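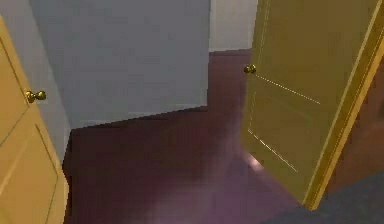 Borkside said a controller that works only with one camera height is of little use to anyone fitting out a building, and that it had wanted the comparison done before choosing a supplier.

Simulated door trials compare two mobile arm controllers

August
By the Hedwood press office

Hedwood has published results from a set of simulated trials comparing two controllers for mobile robot arms. The Baltent and Lysenko controllers were each given the same 2,561 starting positions, spread over 18 room layouts, and asked to reach a named door and stop within arm's length of the knob.

Baltent completed 1,434 of the runs. Lysenko completed 1,034. A run was marked as failed if the base touched a wall or door, if it stopped at the wrong door, or if time ran out.

Both controllers used a single colour camera at low resolution, with no depth sensor and no map of the rooms. The camera was tried at two heights. Baltent did about equally well at either. Lysenko lost most of its ground at the lower height, where it often turned too early and had to back up before it could line up with the door.

Rooms with doors standing partly open were harder for both. The controllers tended to head for the gap between an open door and the wall when the knob was their target. Hedwood has listed these runs separately so that readers can leave them out of the totals if they wish.

Close approaches to plain walls were the other main source of failures. With little in view except one flat surface, both controllers relied on the line where the wall meets the floor to work out their heading. 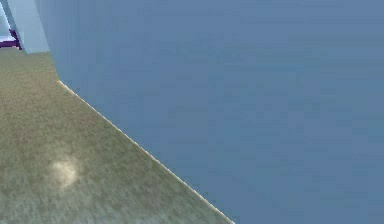

Simulated view close to a blue wall, with a pale line along its base.

The trials covered approach only. Grasping the knob and pulling the door were not tested, and no gripper was compared. Hedwood plans to add two grippers to the next round, using the same layouts and starting positions.

Borkside will try the Baltent controller on a real base in its own corridors. Lysenko has been sent the full logs and may submit a revised version, which would be run again under the same rules.

The room layouts, run logs and scoring rules are available on request. Requests should say which camera height is wanted, as the two sets of logs are supplied as separate files.

Ends

Sign up to the Hedwood newsletter for new results. You can unsubscribe at any time.

Contact: Hedwood press office | © Hedwood. All rights reserved. | Back to top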